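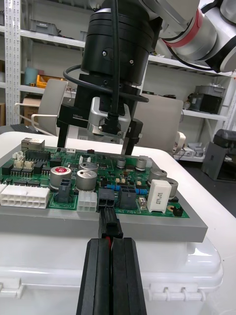

*Black connector at the front edge of the board*

**Ticket 2096: Daza pet scale, exam room, weight drifts between readings**

**24th April, opened by Maite Toledo (front desk)**
Same cat, three weights in five minutes: 4.1 kg, 4.4 kg, 3.9 kg. Dr. Vida needs a steady number before she works out pain relief doses. The dog scale in the hall is fine, but it only reads in 300 g steps — no good for cats and rabbits.

**Reply, Vicente Villalba**
Please try these first:

1. Take the rubber mat and any towel off the tray.
2. Check that all four feet sit flat.
3. Press Zero with the tray empty and wait for the beep.
4. Weigh a sealed bag of food three times and send me the readings.

**Maite Toledo**
Done. 2.02, 2.02, 2.31. The last one was with the heat lamp cord resting on the tray.

**Vicente Villalba**
Move the cord and repeat, please. Then run calibration (hold Zero and Unit until it shows CAL).

**Maite Toledo**
2.02 five times in a row. Calibration failed the first time with code 44, passed the second.

**Vicente Villalba**
Code 44 means the tray moved during the run. Leaving this open until the May check. Until then, weigh every cat twice and write both numbers on the chart.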